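Search posts... Go

August | by the Prirkow bench blog

Simulate it first. Yes, even for a garage build. I put 38 evenings into the sim before buying a single bolt and I'd do it again. Arm, table, red box, gripper open over it. Boring. Cheap, too.
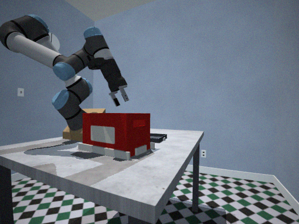

But the shop crowd hates it

"Just build the thing." Heard it at Brirna all summer. Fine, build it. The arm I wanted was 4,000 dollars, mine came to 1,320, and teh difference is mostly mistakes I made on a screen. Reach, mostly. Clearence over the box.

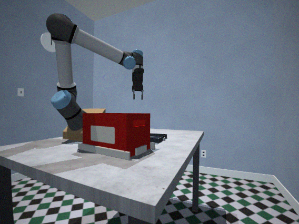

Gripper above the red box, fingers apart.

We use cookies. Accept | Settings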